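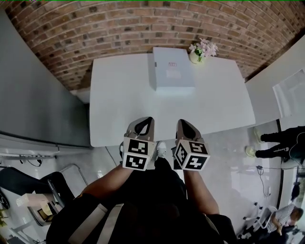

How to Record Good Box-Handling Demonstrations with Hand-Held Grippers

Collecting demonstrations is my favorite part of teaching a robot a new skill. You pick up a pair of grippers, do the task with your own arms, and the learning system gets to study how you did it. No robot needed on the day! This page walks through a two-handed box task, the one we use at Clukis to bring new people up to speed.

Before you start

Set aside a morning. A good first set is 121 episodes, and you will want breaks. Charge the recording pack, put it on, and tighten both shoulder straps until it stops shifting when you lean forward. Then open Nistel on the laptop and check that both grippers show up, left and right. If they are swapped, fix it now. I once had to relabel 47 episodes over this and I do not recommend it.

Look over the marker cubes behind the fingers. Every face should be flat, clean and free of tape. A smudge on one black square can be enough to make tracking jump.

Set up the table

Use a plain table you can reach across without stretching. Put one closed box on it, lying flat, toward the far side. Leave a little decoration if you like. A vase of flowers is great, provided you keep it in the same kind of spot people would really put one and don't knock it over. Policies trained on totally bare tables get confused by the first coffee mug they meet.

Record an episode

1. Stand at the near edge with your feet still and your elbows loose.
2. Hold both grippers over the table, side by side, fingers open and pointing toward the box.
3. Start the recording and wait for the beep.
4. Reach with both hands together. Slow is fine, but keep moving.
5. Close on opposite sides of the box, lift it, bring it toward you and set it down.
6. Open the fingers, back away to where you began, and stop the recording.

Fumbled the grip? Keep going and recover if you can. Recoveries are wonderful data, so tag them "retry" and save them. Delete an episode only if tracking dropped out or you dropped the box on the floor.

Mix things up

Move the box after every episode. Turn it a bit, slide it left, bring it closer. Every so often, swap the box itself. It also helps to have 2 people take turns, as everyone reaches a little differently and you want that variety in the set.

Check your work

Play back a handful of episodes in Nistel before you pack up. The gripper paths should be smooth curves with no sudden hops. If you see hops, look at how you were holding your wrists, as you may have been turning the markers out of view.

Once you have 500 clean episodes, you can try a first training run with the Onimen starter settings. Watching it reach for the box the way you do is a real thrill!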